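Panddale Beverage Deposit Prices: README

Version of 11/27/21
Maintained by Joana Calado

What is in this dataset

The dataset contains shelf prices and deposit amounts for canned drinks, collected by hand in small grocery shops of Panddale and Bassey. There are 198 rows. Each row is one product in one shop on one visit. We collected only cans, no glass and no plastic bottles, for the reason that the deposit on bottles follows other rules and it would make the table hard to read.

Files

prices.csv is the main table
shops.csv has one row per shop, 42 in total
notes.txt contains remarks which did not fit in any column

Please join the two tables by shop_id. Do not join by shop name, as in Bassey two shops have the same name and also the same street.

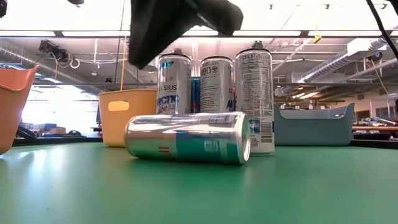
Drink cans on a green tabletop, one lying on its side.

Columns in prices.csv

shop_id: text, begins with P for Panddale or B for Bassey
product: name as written on the shelf label, with the spelling mistakes kept
volume_ml: whole number, empty if the label did not give it
price: in dollars, deposit not included
deposit: in dollars, zero means the shop told us zero, empty means we did not get an answer
multipack: yes or no
visit: 1, 2 or 3

The column multipack was added after the first visit. For the rows of visit 1 we filled it from the paper sheets, and 82 of them had to be left empty. Please do not read empty as "no".

How the prices were collected

Each collector went to the shop with a printed sheet and copied the shelf label. If the label and the register showed different prices, we kept the label price and wrote the other one in notes.txt. Sale prices are included and they are not marked, which I regret now. The sheets were typed in with Enton, and this program changes a comma into a point without asking. I corrected all the cases I could find.

Known problems

Shops near the Bassey bus station are visited less often than the others.
Some products changed their name between visits and appear two times.
The deposit is sometimes printed per pack, and dividing it by the number of cans gives strange fractions. We did not round them. 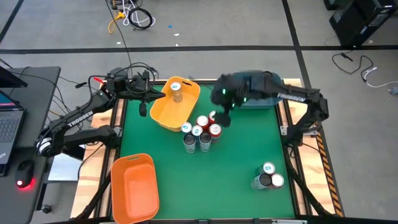 Danuta Walczak wrote after reading the draft that the fractions should stay, but that the price per pack must be kept also, otherwise another person cannot repeat the division. She is right, and the pack price will come as a new column called pack_price in the next version.

Use and contact

You may use the tables for any purpose if you name the source and the version date. If you find an error, please send the shop_id and the row number, and write to me before you correct your own copy, so the two copies do not become different.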